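Can a Robot Do Your Chores Yet?

Picture a robot that makes your bed, feeds the cat and fixes the family computer before breakfast. Wouldn't that be great! Robots aren't there yet — but they're learning some pretty amazing stuff.

Take fixing computers. A robot's gripper has to reach right inside the case, where everything is packed close together.
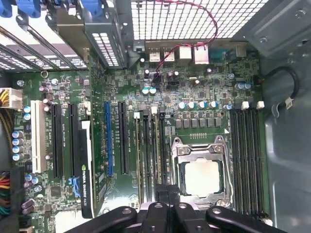
Photo: Stavros Liapis / Garard

You can tell a big slot from a small one just by looking, and your fingers know how hard to push. A robot has to learn all of that! It may need to try the same little job 400 times.

Hooks, slots and holders are tricky too. Each one is a different shape, so each one needs a different move. 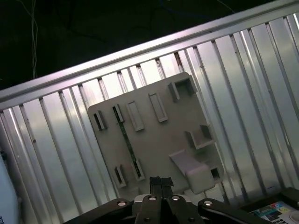 Tilt your hand a tiny bit and a part won't slide in. People wiggle it without even thinking. For a robot, a good wiggle is a big deal!

So who should clean your room this week? Sorry — still you.

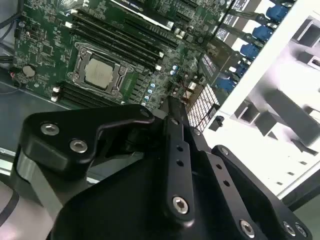
A black robot gripper reaches in over a green motherboard.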